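十月　Doucet 织物与陈设研究组　Asell 工作论文

3.2 小鼓与台面布置

本节讨论的是小型打击乐器的摆放条件，重点在鼓、布、屏风三者的关系。前一节已经说过练习室本身的尺寸和吊顶，这里不重复。需要先交代一句：我们关心的是桌面上的小鼓，落地鼓架的情况另文处理，数据还没整理完。

小鼓放在桌上敲，问题一直不少。桌面硬，鼓身会走位，敲几下就偏了，敲的人要停下来扶。桌面本身也会响，低频发闷，录音里听得很清楚。早期的办法是垫橡胶片，效果尚可，但橡胶片边缘会翘，而且和陈设要求冲突（Flurnura 那边的展陈方明确不要黑色胶垫）。后来改用织物满铺，整张桌子盖住，鼓直接坐在布上。

布的选择试过好几轮。密织棉布太滑，绒布吸得太多，鼓声发干，听着没有精神。最后留下来的是一种粗疏的方格状织法，米白、浅米两色，边上带短流苏。孔隙大，鼓底能咬住一点，又不至于把声音全吃掉。流苏纯属装饰，对声音没什么影响，不过垂在桌边时会被袖子带到，铺的时候最好让流苏边朝侧面，别朝演奏者。这一条在 6 次布置之后才写进规程，之前每次都有人碰到。

背后的围挡用折叠屏风。理由有两个，一是视觉上收住桌面，二是侧后方的反射要压一压。屏风的面是编篮纹理，浅褐与棕色竖条相间，表面不平，高频散得比平板好。扇与扇之间用小金属合页连，角度可以慢慢调。我们的经验是中间几扇基本贴着桌子后沿，两端各向内折一点，成一个浅浅的包围。折得太深会出现一种盒子声，敲鼓的人自己先觉得不舒服。
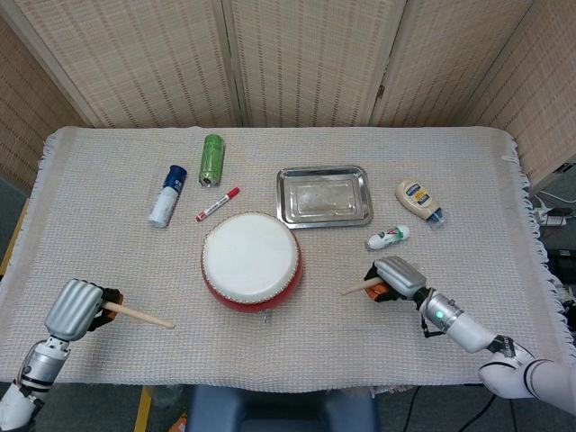

图 3　台面布置：红身小鼓居中，鼓槌一左一右，后方为编纹折叠屏风。

鼓的位置以居中为准。偏左偏右都试过，偏了以后两支槌的行程不一样，轻重就难匀。居中还有个好处，鼓到左右两端屏风的距离相近，声音的左右差别小，后期几乎不用修。鼓身为红色圆筒，白色鼓面，鼓面与鼓身相接处一圈银色小钉。这种钉固定的鼓面没法临场调音，天气一潮就松，音高往下掉，只能等，或者换鼓。项目期间备了 3 只同型号的轮换，编号写在登记表里，鼓身上不贴标签，贴了反光也不好看。

鼓槌用浅色木槌，圆头。尖一些的槌头试过，打在小鼓面上太脆，留下的印子也明显，用了一个星期一就停掉。握法上不作统一要求，只要求两支槌起始时都指向鼓，从两侧进入，落点靠近鼓面中心但不要正中。正中的声音反而闷，这点和大鼓是一致的，教材里也常提到。

桌上的零碎东西。布置规程原来写的是“桌面除鼓与槌外不放他物”，执行得很松，这里也不必粉饰。图 3 里桌子左后方就有一只白身深蓝盖的喷罐，斜倒着。罐子之类的东西只要离鼓够远，对听感评分没有看出影响；贴近鼓身就不行，金属件会跟着嗡，轻敲的时候尤其烦人。修订后的写法改成“鼓身一掌之内不放他物”，各组反映好执行多了。

记录方面，整个阶段共得到有效片段 116 段，其中铺布并围屏的有 76 段，其余为只铺布或裸桌。裸桌组的走位最严重，大约每敲完一个乐句就要扶正一次，铺布之后这个问题基本没有了。围屏的作用主要在余音，听感评分的差别不算大，但方向一致。评分表见附录，这里只给结论，不列细目。

有一点和 Skitusen 的早期报告不同，要说明一下。他们认为屏风材料影响很小，只要有围挡就行。我们的结果不太支持这个说法，平面木屏与编纹屏之间能听出区别，平面的那组在轻敲时有一点点颤动的回声，编纹的没有。不过他们的房间更大，屏风离桌子也远，两边的条件本来就不完全可比，不好直接说谁对谁错。

布的保养顺带提一下。粗疏织物容易勾丝，鼓底如果有金属件，拖动时会挂住。所以移动鼓要提起来放，不要推。勾出来的线头不要剪，用钝针从背面带回去即可。洗过之后布会缩一些，流苏也会打结，要趁半干的时候理顺再平铺。熨烫温度不宜高，高了格子会塌，塌了以后抓不住鼓底，跟密织布就没多大区别了。

屏风这边主要是合页。反复折叠之后螺丝会松，扇面自己往外滑，角度就保不住。每次布置前拧一遍。编纹表面积灰快，用软刷顺着竖条刷，不要用湿布，湿布擦过的地方颜色会深一块，半天退不下去。

以上是固定台面的情况。鼓放在膝上或挂在身前时，布和屏风的作用要分开来看，见 3.3 节。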